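Speaker notes – Fodent hand kit, review for integrators
Slot after the coffee break. Keep to 30 minutes including questions.

Slide 1. Title
Say who did the work: Ingegerd Viklund ran the bench trials at Suvholm, Emmanuel Makokha did the software side, I wrote it up. We paid the list price and the supplier did not see the slides beforehand.

Slide 2. What is in the kit
Pair of five-digit hands, wrist adapters, cable set, one controller box, licence for the grasp library. Arms are not included. Mention that the adapter plate fits the Engström wrist without machining. For anything else, allow a day in the workshop.

Slide 3. Setting up
Unpacking to first closed grip took us an afternoon. Most of that went on firmware. The two hands shipped with different versions and the controller refuses to pair them until they match. The manual covers this in an appendix, so tell people to read the appendix first.
Cable routing: leave slack at the wrist. The connector on the left hand worked itself out twice when the arm was turned to its limit. A clip from the supplier fixes it.

Slide 4. Tabletop task
Mixed small items on felt, picked with either hand. Felt was chosen over bare tabletop so that light things stay put when a finger touches them. Point to the spread in size, from the red notebook and the yellow plush toy down to the single die. Thin flat items and very small ones need separate grasp settings. Soft packaging uses the low-force profile.
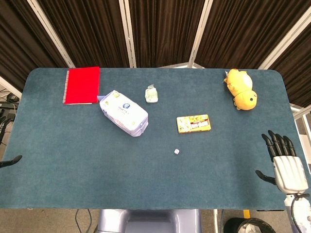 Does the kit need its own computer?
Any recent desktop with a wired network port will run it, but the grasp library wants a separate graphics card if you plan to use both hands at once.

Slide 5. Results
We logged 400 attempts over the trial. Give the table time to be read. Boxes and plush were dependable. The die was the weak point, and most failures came from the thumb arriving late. Slower closing helped, at a cost in cycle time. Do not quote a single overall percentage – it depends too much on the mix of items.

Slide 6. Wear and service
Fingertip pads were changed once, after some 215 hours of running. Pads are a push fit and need no tools. A finger joint is a return-to-base repair. Halvard Fjeld at Flinden reports the same arrangement for his pair, with a wait of 6 weeks in April.

Slide 7. Who should buy it
Suitable for labs and small integrators who already own arms and have somebody to look after the software. Poor value if the job is one part in one orientation. A two-jaw gripper does that faster and for less.

Slide 8. Questions
Likely ones: noise, spare pads, export of log files. Logs export as plain text. For prices, refer people to the handout.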